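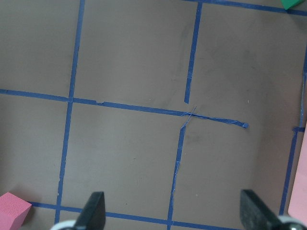 Seit April trainiere ich jetzt auf meinen ersten Wettkampf hin, Men's Physique, Klasse Newcomer, und so langsam wird mir mulmig. Die Anmeldung für die Kanness Classic in Dredville ist raus, die Startgebühr ist bezahlt, und meine Mutter fragt bei jedem Telefonat, ob ich denn auch genug esse. Nein, Mama, tue ich nicht. Das ist ja gerade der Plan.

Weil in den Kommentaren so viele gefragt haben, wie meine Diät gerade aussieht: Ich bin bei 2.000 Kalorien am Tag, jeden Tag gleich, auch an den trainingsfreien. Mein Coach Chun-hung Tse hält nichts von ständigem Hin- und Hergeschiebe. Er hat mir am Anfang eine Tabelle geschickt, die so langweilig war, dass ich sie erst für einen Entwurf gehalten habe. Haferflocken, Magerquark, Reis, Pute, Brokkoli, Reis, Pute, noch mehr Quark. Ich hatte mir da was Raffinierteres vorgestellt, mit Ladetagen und Codewörtern. Inzwischen bin ich ganz froh, dass ich über Essen nicht mehr entscheiden muss (nachdenken tue ich trotzdem den ganzen Tag darüber, vor allem über Zimtschnecken).

Hunger ist übrigens gar nicht das Schlimmste. Mir ist kalt! Es ist Sommer, alle laufen in kurzen Hosen rum, und ich sitze mit Strickjacke im Büro und halte meine Teetasse fest. Und ich werde vergesslich. Letzte Woche stand ich im Supermarkt vor dem Regal mit den Reiswaffeln und wusste nicht mehr, ob ich schon welche im Korb habe. Hatte ich. Drei Packungen.

Das Training selbst läuft erstaunlich gut. Ich hatte Angst, dass mir im Defizit die ganze Kraft wegbricht, aber bis auf das Schrägbankdrücken halte ich fast alles. Beim Schrägbankdrücken bin ich mit den Kurzhanteln von 40 Kilo runtergegangen, das hat ein bisschen am Ego gekratzt. Chun-hung meinte nur, dass auf der Bühne keiner fragt, was ich drücke. Stimmt natürlich, aber ärgern darf ich mich ja wohl. Dafür gehen Klimmzüge besser als je zuvor, kein Wunder, wenn man jede Woche weniger an der Stange hängen hat. Breiter Griff, sauber hoch, langsam runter, und am nächsten Tag kriege ich den Pulli kaum über den Kopf.

Beine trainiere ich trotzdem zweimal die Woche, auch wenn man in den Boardshorts nur die Waden sieht. Darüber gab's hier im Blog ja schon mal eine kleine Diskussion. Ich bleibe dabei: Wer oben so viel Arbeit reinsteckt, soll untenrum nicht aussehen wie ein Storch. Und falls ich irgendwann mal in die Classic wechsle, bin ich froh drum. 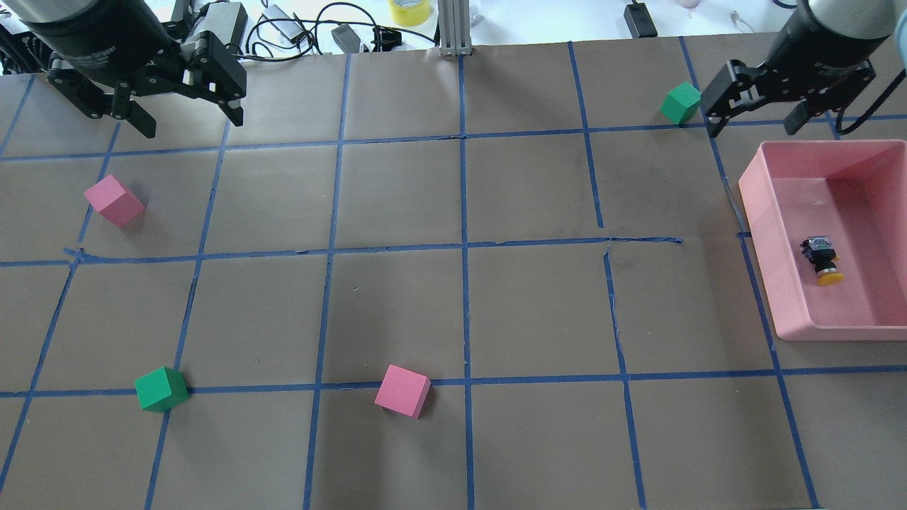

Was ich komplett unterschätzt habe, ist das Posing. Ich dachte ehrlich, man stellt sich hin, lächelt, dreht sich einmal um, fertig. Dann war ich bei Sze-wing Pan in der ersten Stunde und nach zehn Minuten so durchgeschwitzt wie sonst nach einer kompletten Rückeneinheit. Front Pose, Vierteldrehung, Back Pose, und dabei immer die Taille schmal halten, Lat raus, Schultern runter, atmen, lächeln. Atmen und lächeln gleichzeitig kriege ich bis heute nicht hin. Auf den Handyvideos gucke ich, als hätte mir jemand auf den Fuß getreten.

Sze-wing ist streng, aber ich gehe unheimlich gern hin. Sie stellt sich hinter mich, tippt auf irgendeinen Muskel, von dem ich nicht wusste, dass ich ihn überhaupt anspannen kann, und sagt "der da, der schläft". Meistens ist es der untere Lat links. Wir haben den jetzt so oft geweckt, dass er langsam von selbst aufwacht. Zu Hause übe ich abends vor dem Schlafzimmerspiegel, je Pose eine Minute halten, dann Wechsel. Fenster zu, Vorhang zu. Die Nachbarn müssen nicht alles wissen.

Zur Rückansicht noch, weil ich da am meisten dazugelernt habe: Ich habe immer versucht, mich so breit wie möglich zu machen, und dabei die Schultern hochgezogen. Dann verschwindet der Hals und man sieht aus wie eine Schildkröte. Ellbogen ein kleines Stück nach vorn, Brustbein hoch, und die Schulterblätter nicht zusammenkneifen. Klingt nach nichts, macht auf dem Video aber einen Riesenunterschied.

Dann die Hose. Du meine Güte, die Hose! Ich habe mir Boardshorts von Lamptey bestellt, dunkelblau mit so einem Farbverlauf an der Seite, und sie saßen beim ersten Anprobieren perfekt. Das war Anfang Mai. Jetzt rutschen sie. Für die Bühne brauche ich also eine Nummer kleiner, und die gibt es in dem Blau natürlich nicht mehr. Falls jemand von euch eine in S rumliegen hat, bitte melden, ich zahle auch das Porto. Ansonsten wird es die türkise, mit der ich mich dann irgendwie anfreunden muss.

Zur Anreise: Dredville ist von hier 244 Kilometer weg, ich fahre am Tag vorher hin und habe ein Zimmer in einer kleinen Pension in Grerkwood gebucht, das ist gleich der Nachbarort. 58 Euro die Nacht ohne Frühstück, und das Frühstück bringe ich sowieso in Dosen mit. Ich habe vorsichtshalber angerufen und wegen der Bettwäsche gefragt, wegen der Bräunungsfarbe. Die Dame am Telefon lachte und sagte, sie hat für das Wochenende schon dunkle Laken rausgelegt, die Athleten schlafen da jedes Jahr. Ich nehme trotzdem mein eigenes mit.

Meine Schwester kommt mit und trägt am Rücken die Farbe auf, was sie sich nach eigener Aussage mit einem sehr großen Abendessen bezahlen lassen wird. Wir haben auch schon eine Pizzeria ausgesucht. Ich kenne die Speisekarte inzwischen auswendig. Es wird die mit Artischocken und Salami, und danach Tiramisu, und wenn dann noch was reingeht, das zweite Tiramisu.

Ob ich mir eine Platzierung ausrechne? Eigentlich nicht. In der Newcomer-Klasse weiß man ja nie, wer da alles auftaucht, und ich bin an den Schultern noch nicht da, wo ich hinwill. Ich möchte einmal auf dieser Bühne stehen, meine Drehungen sauber hinkriegen und nicht über die eigenen Füße fallen. Wenn's für die Finalrunde reicht, heule ich wahrscheinlich, aber dann verläuft die Farbe, also lieber nicht.

Am 26. Juni ist der nächste Formcheck mit Chun-hung, danach wissen wir, ob wir beim Cardio noch eine Schippe drauflegen. Ich tippe auf ja. Im Moment sind es fünf Einheiten auf dem Laufband mit Steigung, und ich habe dabei schon zwei komplette Krimireihen als Hörbuch durch. Tipps für die dritte gern in die Kommentare, bitte nichts, was in einer Bäckerei spielt.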